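Comment on apprend un geste à un robot

Tu as déjà appris à faire du vélo avec quelqu'un qui tenait la selle ? Eh bien, mon travail chez Borau, c'est un peu ça, sauf que mon élève est un robot et que la leçon du moment, c'est de mettre des tulipes dans un vase !

Pour lui montrer, il y a deux façons. La première : je prends son bras dans mes mains et je le guide doucement jusqu'à la tige (il se laisse faire, ses moteurs sont tout mous). La deuxième, ma préférée : je bouge des manettes ou un petit bras, et le grand bras du robot copie mes gestes. On appelle ça la téléopération. Un mot bien compliqué pour dire « commander de loin » ! 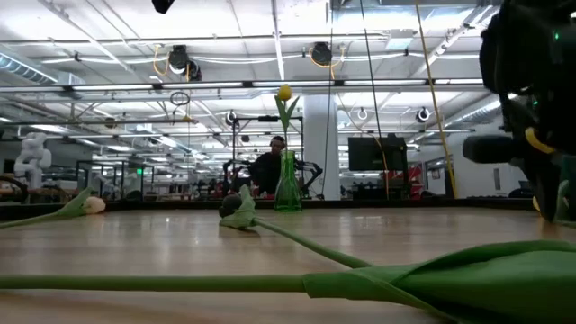 Krisztina Vass

Les tulipes artificielles, c'est pratique, on peut recommencer toute la journée sans les faner. Et on recommence beaucoup : pour ce bouquet, j'en suis à 293 démonstrations. Pendant chacune, l'ordinateur note où se trouve le bras, quand la pince se ferme, et ce que voient les caméras. Ensuite il cherche ce que tous mes essais ont en commun.

Le plus dur, c'est le col du vase, parce qu'il est étroit. Si je vais trop vite, le robot apprendra à aller trop vite aussi, alors je respire un bon coup et je ralentis.

Essaie chez toi : ferme les yeux et demande à un copain de guider ta main pour poser un crayon dans un pot. Tu sauras ce que ça fait d'être l'élève !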